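Tedosik

Tedosik is a simulated workbench package for robot arms, sold by the software firm Memen. It consists of a virtual room, a table, a jointed arm with a two-finger gripper, and a set of small objects to be picked up, moved and set down. It is used mainly by colleges and small engineering teams that want to write and test arm control programs before running them on hardware. The package is sold as a download with a yearly license, and a hosted version is offered to schools.

History

The package began as an in-house tool. Maksym Pasichnyk and Viorica Vlad wrote the first version at Memen to check grasping code overnight, when the company's single real arm was switched off. It had one object, a plain block, and no shadows. Customers who saw it during support calls asked whether they could have a copy, and Memen gave it out without charge for a time.

A paid release followed in June of the next year under the name Tedosik. Hryhorii Holovko joined the project to rebuild the contact model, which had let objects slide out of the fingers when the arm changed direction quickly. The second major version added the numbered cubes, the tray and the task scripts, and it is the basis of the version now on sale. Memen bought the rendering code from a smaller firm, Pirkon, and has maintained it since.

Contents

The standard package includes a tabletop room, the arm model, a task library and a scripting interface. The arm can be driven by joint angles, by the position of the gripper, or by recorded motions played back from a file. Users may replace the arm with a model of their own if it is supplied in one of the supported formats.

The task library holds 80 tasks. Most are short and deal with a single skill, such as closing the fingers on a small object, lowering it into a container, or turning it so that a given side faces forward. Each task comes with a start layout, a goal layout and a scoring rule. The start layout can be fixed or shuffled. When it is shuffled, the objects and the light are moved within limits set by the user, and the same seed number always gives the same layout.

Cube and tray tasks

The cube and tray tasks are the part of the package most often used in teaching. They use small wooden cubes with numerals on their sides and a shallow wooden tray. The student's program has to find a cube, bring the gripper down over it from above, close the fingers and place the cube where the task calls for it. Later tasks in the group add a required order or a required facing side, so the program must read the numerals as well as locate the cubes.

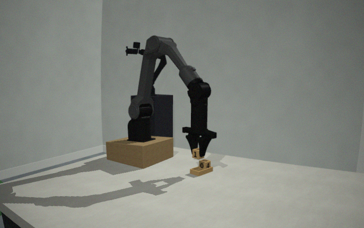 The arm over the numbered cubes and the tray in Tedosik.

Cubes placed close together are harder than they look to beginners. The fingers take up space on both sides of the cube being gripped, and a program that plans only for the cube itself will often strike its neighbor. The scoring rule takes points off for such contacts. It also takes points off for pressing a cube into the table and for releasing it above the tray and letting it drop.

The camera view can be moved freely while a task is running. Programs that rely on camera input may use a fixed view, a view mounted near the wrist, or both. Shadows can be turned off, which makes the numerals easier to read and speeds up drawing on older computers. Memen advises leaving them on for any program that will later run with a real camera.

Running and licensing

Tedosik runs on ordinary desktop computers with a separate graphics card. It can also run without a display, in which case no pictures are drawn unless the program asks for them. In this mode several copies of the same task can be run side by side. The company states a limit of 400 copies on one server license, and the desktop license allows 40.

A desktop license costs 600 dollars a year. The school version is priced by class and is handled by Palamarchuk, a reseller that also provides the course booklet and marks the final assignment on request. Support is by email and is answered on working days. The hosted version is taken offline for updates on Friday evening.

Files made with an expired license can still be opened and viewed, but tasks cannot be run or scored until the license is renewed.

Reception

Dardo Barrientos, who reviewed the package for a college teaching newsletter, found the task scripts clear and the scoring fair. He wrote that his students were running their own programs by the second class, and he liked that a failed attempt could be replayed step by step from any angle. His main complaint was the manual, which he said explained the menus at length and the contact settings hardly at all.

Demyd Melnychuk compared programs written in Tedosik with the same programs on a real arm. He reported that reaching and placing motions carried over with small changes, while gripping needed more work. The simulated cubes were held more firmly than his own, and he had to slow the arm down and tighten the grip before the results matched. Memen later added a friction setting with a lower default value.

Several users have asked for soft objects such as cloth and foam. These are not supported in the current version, and the company has given no date for them.

See also

Grasp planning
Robot simulation
Pick and place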